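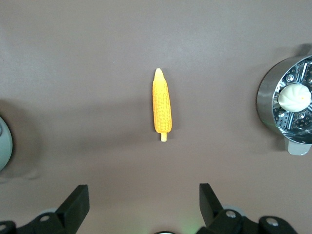
Hello! I'm Zdislava, I run the Grutbridge playgroup, and I'm looking for a new assistant to start in December. If you like small children, don't mind singing before your first cup of tea and can get down on the floor (and up again), please read on.

We meet in the old chapel hall, mornings only, 8.45 until 12.30, in term time. There are places for 16 children, aged two to four, and you'd be working with me and Marek Koubek, who has been here longer than the carpet. Pay is £400 a fortnight, paid straight into your bank, plus lunch if you're happy to eat what the children eat.

Most of the job is playing. Play shops are the big craze just now, with toy food going in and out of every bag in the building, so expect to be sold the same dinner over and over. You'd also help with coats, snacks, nappies and paint, and write a few lines for parents in the home books. I do all the forms myself, so don't worry about those!

I'd love some experience, but it needn't be paid work. Raising your own, minding a niece, helping at Brownies, it all counts with me. Paediatric first aid would be handy and we'll pay for the course if you haven't got it. We do need two references and the usual background check.

The 16 bus from Clusville stops outside, and there's space for bikes round the back.

To apply, drop a letter through the hall door or come and say hello any morning after 12.30, when it's quieter. Tell me a bit about yourself and which song you'd pick for tidy-up time. Ours is wearing very thin.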